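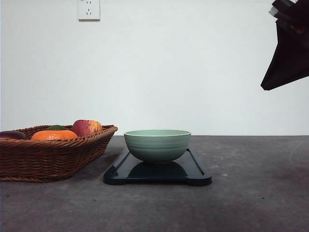

Wie oft muss der Flechtkorb ausgebürstet werden?
Alle 20 Tage, trocken, mit der weichen Bürste. Obst vorher raus.

4. August 2026, Werkstatt Nudham, Heft 7

Thema heute: Korb, Tablett, Schale, graue Fläche. Alles was wir für die Obstecke dauernd in der Hand haben und nie richtig aufgeschrieben haben.

Korb. Rötlichbraun, rechteckig, dicker Rand. Sitzt fest, nichts gebrochen. Krümel und Stielreste sammeln sich unten in den Ecken, da kommt die Bürste kaum hin, Pinsel 17 mm geht besser. Umdrehen und klopfen hat Fuad probiert, gibt Dreck auf der Fläche, also draußen klopfen. Feucht abwischen nur den Rand. Im Mai hab ich den ganzen Korb abgespült, hat danach zwei Tage gemüffelt. Nicht wiederholen.

Einlage: Baumwolltuch wäre möglich, hält die Krümel auf. Babak ist dagegen, rutscht beim Rausnehmen mit hoch. Ohne Tuch weiter.

Obst: Dunkles nach links, Helles nach rechts, hat sich so eingespielt. Keine Regel. Nichts stapeln, was Druckstellen kriegt. Wenn was über den Rand schaut ist das ok, solange es nicht rollt.

Tablett. Dunkles Petrol, Kunststoff, abgerundete Ecken. Sieht man jeden Finger drauf. Onen-Reiniger 1:20 ging gut, aber Schlieren in der Rille innen am Rand. Zweites Tuch, trocken, gleich hinterher. Dann Schale drauf und nicht mehr anfassen.

Schale. Mintgrün, Keramik, aus der Gollel-Kiste. Steht auf dem glatten Tablett rutschiger als gedacht. Filzgleiter unterkleben? Fuad will lieber Silikonpunkte, die durchsichtigen. Bestellung bei Bukhari, Art. 51, ein Bogen reicht. Bis dahin Tablett nur mit beiden Händen tragen und die Schale vorher runter.

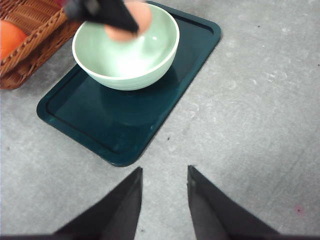 Zum Tragen noch: das Tablett lieber schräg zum Korb abstellen, dann kommt man an die Schale ran ohne übern Korb zu greifen. Parallel sieht ordentlicher aus, ist aber unpraktisch, man hängt immer mit dem Ärmel im Geflecht.

Runde Sachen in die Schale immer legen, nicht fallen lassen. Rand ist dünn. Die Vorgängerin hatte nach einer Woche einen Abplatzer, steht jetzt bei Babak mit Schrauben drin.

Graue Fläche. Wolkig, hellere Stellen, kleine Kratzer. Die hellen Sprenkel hab ich mit dem Radierschwamm bearbeitet, ein Teil ging weg, der Rest ist wohl Material. Nicht weiterschrubben, wird sonst stumpf. Korb beim Verschieben anheben!! Das Geflecht scheuert. Hab ich selber auch wieder vergessen.

Offen:
- Silikonpunkte bestellen (ich)
- Pinsel 17 mm suchen, lag zulezt bei den Lacken
- Ersatzschale, gleiche Farbe, Fuad fragt nach
- Onen 1:20 in die kleine Flasche füllen und BESCHRIFTEN
- klären, ob der Korb übers Wochenende leer stehen soll. Ich finde ja, wegen Fruchtfliegen, Babak findet es übertrieben

Nachtrag nach der Pause: Filz doch kurz getestet, Rest aus der Schublade. Hält, aber die Schale kippelt minimal, weil der Filz ungleich dick war. Wieder ab. Kleberest mit Spiritus weg, ging sofort. Warte jetzt auf die Punkte von Bukhari.

Zuletzt bearbeitet
Schubladen neu sortiert, Teil 2
Bürsten und Pinsel: was wohin gehört
Onen, Mischtabelle
Gollel-Kiste, Inhalt und Fehlteile
Fruchtfliegen, Falle mit Essig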